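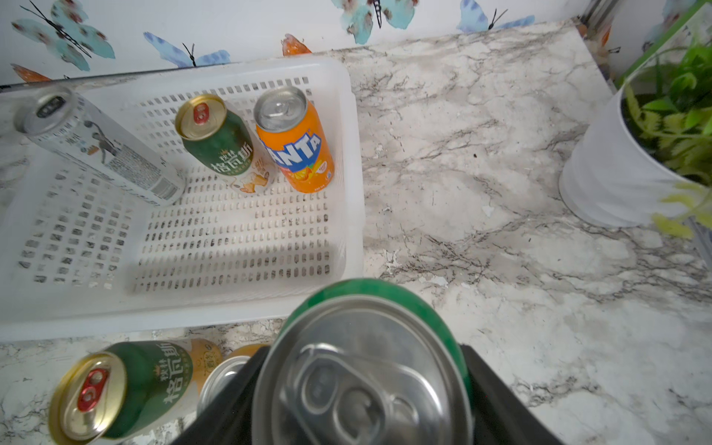 **Hortensia Taipe** – planning and control, minutes for this one

Nov 10, 2020, software catch-up, Skirnley group

Right, I took these as we went along, so they wander a bit. Falla and Brenitz below are the code names for the two halves of the stack (Falla sees, Brenitz plans), in case anyone new is reading. Clegg is still the log viewer and still needs a better name!

**Last time's actions**

All closed except the Clegg export, which I said I'd do and didn't. It's carried over with my apologies.

**Falla (perception)**

Most of the meeting went on this. We went through the wrist view with the cans and the white slotted basket, and everyone had a favourite complaint. Mine is the lid. When the gripper has hold of a can, that big silver circle sits right at the bottom of the view, and Falla keeps proposing it as something new to pick up. We agreed to mask whatever is between the fingers once the grip is confirmed, and to do it in Falla itself so Brenitz never hears about it.

Second complaint was cans lying down. The upright Fanta is an easy fit, but the green kvass can on its side on the worktop comes back with the lid and the body as separate objects. We talked for ages about whether to train on more tipped cans or fit a cylinder afterwards. Cylinder fit first, as it's cheap to try, and I've got 424 saved views to run it over.

The butterfly wallpaper came up too. Cropping to the worktop was suggested, but that loses the far rim of the basket, and I need the rim for planning. So no crop – we'll filter on depth instead.

**Brenitz (planning)**

My bit. At the moment the place step picks a free patch of basket floor and goes straight down, which is fine until a can is leaning over the patch. I'd like it to treat a tipped or leaning can as a taller, fatter block and pick again. There was some grumbling that this makes a half-full basket look full (fair point). We settled on letting it try 4 candidate patches before it gives up and asks for help.

I also asked for the approach speed to be a setting, and got it without a fight, hurrah. It goes in the shared config with the grip force, and please, please don't hard-code it anywhere else.

**Clegg (logs)**

Scrubbing is still jerky on long runs. Gripper state and picture are logged on different clocks, so the overlay drifts. One clock for both from now on, and old logs stay as they are.

**Actions**

- Mask for the held object, in Falla
- Cylinder fit over the saved views – me
- Candidate patches and leaning cans, in Brenitz – me
- Single clock for logging
- Clegg export – me, again

**Any other business**

The planner rewrite waits until January. Shout if I've got anything wrong and I'll fix the notes.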